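OK, a thread on house rules for hand-held gripper recording, because I keep getting asked and I keep answering in DMs.

Background: I record tidy-up tasks in regular bedrooms for a small project called Tendell. We work from a rule sheet we call Skorna. First version was 3 rules. Current one is 104 lines long. Sorry!!

Rule one, and the one I'd tattoo on people if they let me: leave the room alone. Don't clear the shelf. Lotion bottles, boxes, blankets on the wall, keep all of it. A staged room is a boring room and the policy you train on it will be lost in anybody's actual home.

Rule two: jewelry goes on the soft surface in a heap. No laying it out nicely. Strands should cross over each other, and long beads with tiny beads is what we want, the harder to pick apart the better.

Rule three: look where your finger pads are before you close. With necklaces it's so easy to pinch a second strand you didn't mean to grab, and then the label says one item and the data says two.

Bead day:

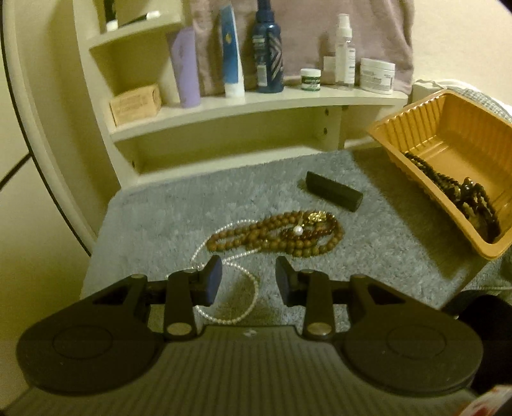
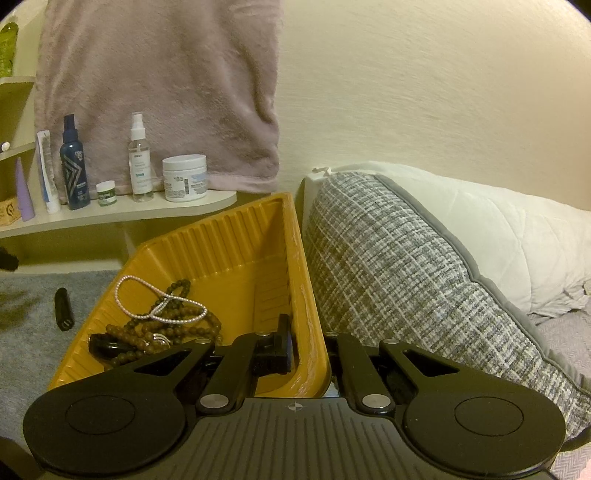
Brown beads and little pearly ones, on the fuzzy mat in the first, in the yellow bin in the second.

Bin rules are shorter. Lower it in, open, back out slowly. No dropping from height - beads bounce and you'll be crawling under the bed. And don't straighten the bin between takes, a crooked bin is fine.

If a strand snags on a linkage, stop. Do NOT yank. Mark the take as a snag and keep the file. The Sesthorpe folks used to delete theirs and I think that's a real loss, snags are half of what you learn from.

Also, ask whoever lives there before you touch anything with a clasp. Written yes, every time. We allow up to 2 retries per item and then a person moves it by hand.

Next revision is due in November. I want a proper line in there about earrings, so if you've got one that works, reply with it please.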